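Home | Notebook | Older entries | Newer entries | Search

April 6, 2003

Finish trial for the Ogola tables, continued. Joyce asked me to write the steps more completely this time, so she can repeat them when I am away.

The test boards from Mimholm were sanded to 180 and wiped with a damp cloth to raise the grain. After drying I sanded again by hand, very light. First coat of oil thinned with two parts solvent, second coat full strength. I left 10 minutes before wiping. Last time I left it longer and the surface became sticky near the ends, so please do not go over this.

Kimutai prefers the water-based varnish from Fludico. It dries fast and the smell is small, but on pale wood it looks a little cold to my eye. We did not agree. Stella will show both boards to the client and we follow what she brings back.

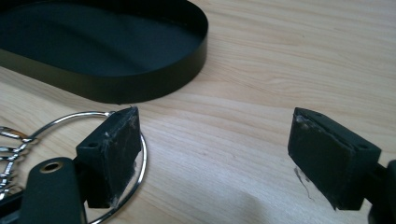

Black oval tray on the pale wood tabletop.

Open question is the heat. Yi-chun put a cup of hot tea on each board and waited until it was cold. The oil board had a weak ring, the varnish board had none. I rubbed the ring with a bit of oil and it became almost invisible, but a café will not do this every day. I must write this clearly in the care sheet.

Stock: 108 sheets of the fine paper remain, enough for April. The oil is low, two cans. Cristian called Plovarico for the price of the bigger can and they did not answer yet.

To do — weigh the rags before and after, I forgot it again. Mark the boards on the back side with pencil, the marker goes through the oil. Ask Joyce where the second sanding block is.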